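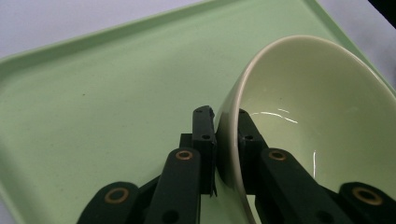
Choosing a Gravel Path for the Side Yard

June 23, 2024

The narrow strip between our house and the Galimby Street fence has been bare soil for 7 years. Last December it was decided that the strip would receive a proper path, and this post records the choices made.

Three surfaces were considered. Poured concrete was declined on account of the maple roots. Brick was priced through Navickas, whose quote was fair but exceeded the budget set for the side yard. Crushed gravel was selected, with steel edging on both sides.

The path measures 32 feet in length. The soil was removed to a depth of four inches, and a woven fabric was laid before the base material was delivered. The stone is the gray blend sold by the Droncombe yard. Delivery and materials came to $608, excluding the rental of the plate compactor.

Readers planning similar work are advised to confirm the location of irrigation lines before digging. One line was found to run closer to the fence than the original plan indicated, and it was moved at additional expense.

The gate at the street end remains to be replaced. Rirkero has supplied drawings for a cedar model, and a decision is expected once the width of the opening has been measured again.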